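Tablecloths, to iron or not?

plumduff88
29 Apr 2019
We've got 17 coming for lunch at Trilwood and I've a pile of cloths straight off the line. Do you all still iron yours? I used to do the lot with spray starch and I'm starting to wonder why!

Coste_Lane
Always. A crumpled cloth makes the whole table look like you couldn't be bothered, sorry. Iron it slightly damp, wrong side up, 40 minutes tops for a big one.

teapotty
40 minutes?? I've got better things to do. Shake it hard, peg it by the hem, fold it while it's warm. Plain white is different I suppose, every line shows.

Coste_Lane
They show on checks as well, teapotty. The lines go wobbly.

mrs_grirkura
I gave up ironing years ago (bar Christmas) and the meals taste the same. I do agree with Coste about checks going wobbly, mind. My pale green one with the thin white lines has ripples all down the left and a bit of a crease in the middle, and I still think it looks nice enough with plates and the pretend fruit on it. I'd leave yours, plumduff, and spend the time on the pudding.

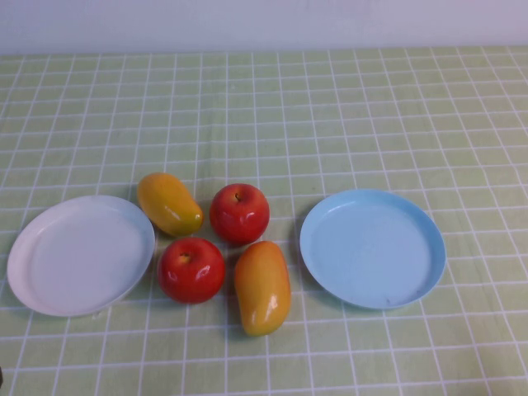
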